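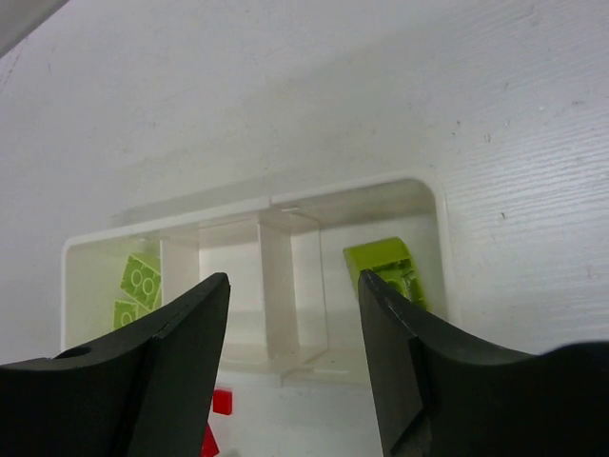
Soporte Nandomik: antes de escalar el caso necesitamos saber qué entiende el cliente por «ordenar». Para la célula, una pieza está ordenada cuando la pinza se abre dentro de la bandeja. En qué compartimento, con qué orientación y al lado de quién son preguntas que nadie le ha hecho.

Respuesta del taller Drakmont: entendemos por ordenar lo que entiende cualquier madre. Lo verde con lo verde, lo rojo con lo rojo y nada por la mesa. Se compró la célula con dos brazos porque el catálogo hablaba de «tareas domésticas ligeras», y recoger piezas de construcción nos pareció lo más ligero que había en una casa, quitando pisarlas descalzo.

Estado: abierto
Prioridad: media (pedimos alta; nos la bajaron)
Módulo: Plistumum, clasificación por color
Registro de errores: 359 líneas, casi todas la misma

09:10. Reinicio completo. El módulo carga, los brazos saludan y se quedan pensando.

09:40. Bajamos la velocidad al 30 %. Menos sustos, misma filosofía. Las piezas verdes le gustan. Las rojas pequeñas las trata como si fueran parte del mobiliario.

10:25. Cambiamos el umbral de área mínima, que venía en 2000 y con ese valor una pieza pequeña cuenta como mota de polvo.

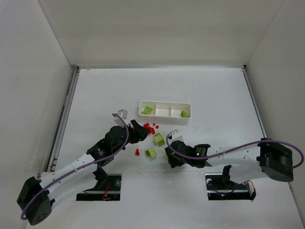 Con el umbral corregido desaparece el aviso de «objeto despreciable», que además nos parecía de mala educación. Aparece otro, «destino ambiguo», cada vez que hay más de un compartimento libre. Tenemos un empleado de almacén al que le pasa lo mismo y no le hemos abierto ticket.

11:50. Asignamos destinos a mano en el archivo de Plistumum. Los verdes, a los laterales. El central, reservado para los rojos. Guardar, recargar, esperar.

12:15. Prueba con el brazo izquierdo solo, por descartar discusiones entre los 2. El agarre por las esquinas lo damos por bueno. La orientación la dejamos para otro ticket, u otra década. 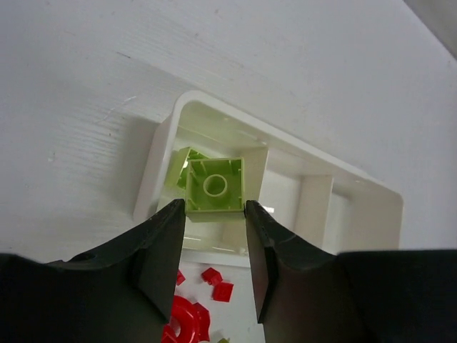 Polishchuk: en mi línea llevamos desde junio con el mismo módulo y el truco es no pedirle que recoja, pedirle que mueva. Suena a lo mismo, pero la orden de recoger busca todo lo que hay en la mesa y se atasca en lo primero que no entiende. Para doblar trapos, ni lo intentéis.

Drakmont: probado a las 13:05 con la orden de mover. El error de destino ya no sale. Los trapos los seguimos doblando nosotros.

Pendiente para Nandomik: confirmar si el umbral vuelve a su valor de fábrica al actualizar, y retirar lo de «domésticas» del catálogo o definir de qué casa se trata. No cerrar el ticket por inactividad.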